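Re: [luvilside-talk] Op-ed in the Trunine paper about our council

We use cookies to remember your list settings. By continuing to read the archive you accept this. Manage cookies

Hi all,

Quoting the earlier message because it's well worth answering properly:

> Did anyone else read the editor's column in the Trunine paper? He
> spends half a page saying our councillors have stopped listening to
> anyone outside their own faction, and this from a man who has
> endorsed that faction at every election I can remember. Is it sour
> grapes over the Salgado Road vote, or does he have a point? I don't
> usually bother with local politics so go easy on me.

I read it twice over breakfast and then walked up the road and bought a second copy for my sister! I think he has a very good point, and I'd say so even if I hadn't been banging on about the same thing on this list since November.

For anyone who missed it, the column is about public question time. It used to run until people ran out of questions. Now it's 20 minutes, you have to lodge your question in writing by 5 pm the day before, and the chair can rule it "substantially similar" to another one and skip it. At the last meeting that happened to both of the questions on the Stonis depot, and they weren't similar at all (one was about trucks, the other was about the lease). 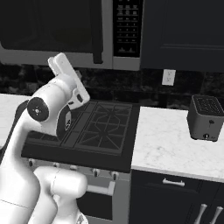
Page last changed: November, 9:40 pm

What I loved about the column is that he didn't pretend the other side are angels. He reminds everyone that the old majority did exactly the same sort of thing with the library hours, and that his own paper barely covered it. That's a big thing for an editor to put in print, and I hope he gets some friendly mail for it as well as the usual.

On the sour grapes question: maybe a little? He did want Salgado Road to go the other way, and he says so in the second paragraph. But the rule on question time came in before that vote, and you can check it in the minutes on the council website. They're dull for the first few pages and then they get really lively, especially the bit where two members of the majority speak against their own side's motion and then vote for it anyway. I'd have paid for a ticket.

I also don't buy the line going around that it's disloyal for someone to criticise the people he supported. Who else are they going to listen to? If I write in, I go straight in the pile with the other regulars (fair enough, it's quite a pile). When he writes in, phones ring.
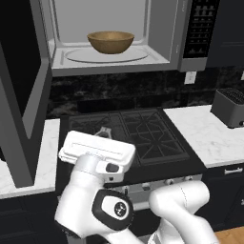
The other thing I'd mention is the petition. Council has to put a petition on the agenda if it has 100 signatures from people who live in the shire, and the wording going around Luvilside at the moment is lovely and short. It asks for the written deadline to be scrapped and for every lodged question to be read aloud, even when the answer is going to be the same. There's nothing in there about depots or Salgado Road or who should be mayor, so you can sign it whichever way you vote. I took a sheet to the markets and had the best morning, with people who haven't agreed on anything in years signing one under the other.

So to the original poster, please don't apologise for not following this stuff! Come along to the next meeting and sit up the back with us. The chairs are awful but there's tea afterwards, and a few of the councillors do stay for it and will talk to you quite frankly once the microphones are off.

If you can't get the paper where you are, the library keeps it behind the front desk and you just need to ask. I can bring a petition sheet to the meeting too, and I've got spare pens.

Cheers from the Stonis end of town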